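Robot Hands, Week 8: Picking Up Things That Roll

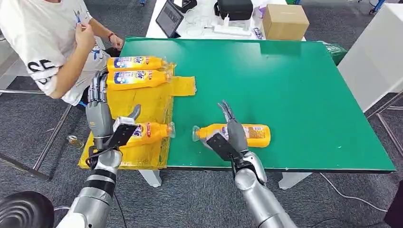 Grasp planning is my favorite week of the whole course, so forgive me if I run on a bit! Last time we treated every object like a box with nice flat sides, and your simulated grippers did great. Bottles are meaner. A yellow bottle on its side, like the one with the right hand's fingers curled around it, can roll as soon as a fingertip bumps it, and then your lovely pose estimate is junk. Go in from above, close slowly, and let the fingers wrap before you squeeze.

Now look at the left arm. It has a harder job, in my opinion, because a plastic bag has no fixed shape at all (try writing a model for one, I dare you). Read the Drustley chapter on soft objects before lab, especially the part about contact.

For the assignment, your team writes a two-arm plan in Sovo. Decide which hand moves first and what the other one does while it waits. Log every attempt, even the ugly ones - I learn more from those! Keep each log under 2000 lines or the Sala server chokes.

Plans are due Fri 6 November. Nicanor Miranda is running the help session in room 1541, so bring him your questions about wrist angles. Next up: handing an object from one hand to the other.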